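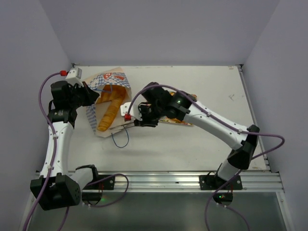 How long should you leave a loaf before you cut it?

Until it has cooled all the way through, which for my usual loaf means most of a morning. I used to cut at twenty minutes and wonder why the middle was gummy. The crust goes hard first and tells you very little about what is happening inside. Now I bake in the evening and cut at breakfast.

I have been baking bread at home for 11 years and I still get asked that more than anything else, so it can go first. The rest of this post is about keeping bread once you have it.

We moved to Flusalach in June, into a house with a stone-floored pantry on the north side. In the old flat a loaf was good for two days and then grew mould by the fourth. In the pantry it lasts longer but dries out faster. I had to change most of what I did.

In the flat I used a tin with a tight lid. The crust went soft overnight, and by day three there was a smell. If you like a crust, a tin is the wrong thing. Paper is better for the first day. It lets the steam out and the crust stays as it was. By the second day the cut end is dry, so I stand the loaf cut side down on the board and leave the bag over it.

From day two I wrap it in a cotton tea towel and put it in the bread crock. The crock is a Dodley, the big one with the loose lid. I paid 34 pounds for it at the market and it has a chip on the rim. The loose lid matters - I tried it with a plate on top and got the same damp crust as the tin.

The fridge is no good for bread. It goes stale faster in there than on the side. The freezer is fine, and I use it every week. I slice the loaf first, put greaseproof between the slices and toast them from frozen. A whole frozen loaf needs to come out the night before, and I always forget.

Long thin loaves are a different matter. They are nearly all crust and I don't try to keep them. If there is half of one left at night I run it under the tap for a second and put it in a hot oven the next day for five minutes. It has to be eaten straight away after that. You can't do it twice.

Anything past that becomes crumbs. I dry the ends on a tray in the oven after something else has come out, then crush them in a bag with a rolling pin. They keep in a jar for a month or more.

Rye is the easiest of the lot. The bakery at Golob does a dense one with seeds, sold by the half, and it is better on the third day than the first. I keep it in the same tea towel and it has never gone off before we finished it.

I still haven't found a good way to keep rolls. They go in the freezer on the day, and the ones that don't fit get eaten.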